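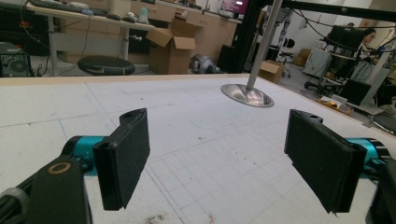
Where does the Drernance founder's husband get his money? From the Jivmont sale, same as she does – he held 13 percent before they were even married.

Sorry for the short reply, typing this on a train. The profile going round has him as a "former model living quietly in Lamont" and that's just lifted from the old fan page. He did 2 catalog shoots in college. After that it was all Jivmont, first in the warehouse, later running the west coast side.

> On the list last night someone wrote:
> I thought they met at the Cleltico gala? And isnt there a
> third kid? The bio I read says three but every other site
> says 2. Also is the Lamont house his or hers, I've seen
> both.

Met before the gala. The gala is only the first time they got photographed together, so every bio starts there. Three kids, yes. Youngest was born after most of those pages were written and they never got updated.

House – hers. Bought the year before the wedding, his name went on the deed later. The 900 acres people keep quoting is the ranch, differnt property, and it belongs to her parents.

Net worth I would leave off the wiki page completely. All the numbers trace back to one blog and the blog gives no source. If anybody has the October magazine interview scanned please send it, my copy is missing teh last page and I think thats where he talks about leaving Jivmont.

More tonight if I get a signal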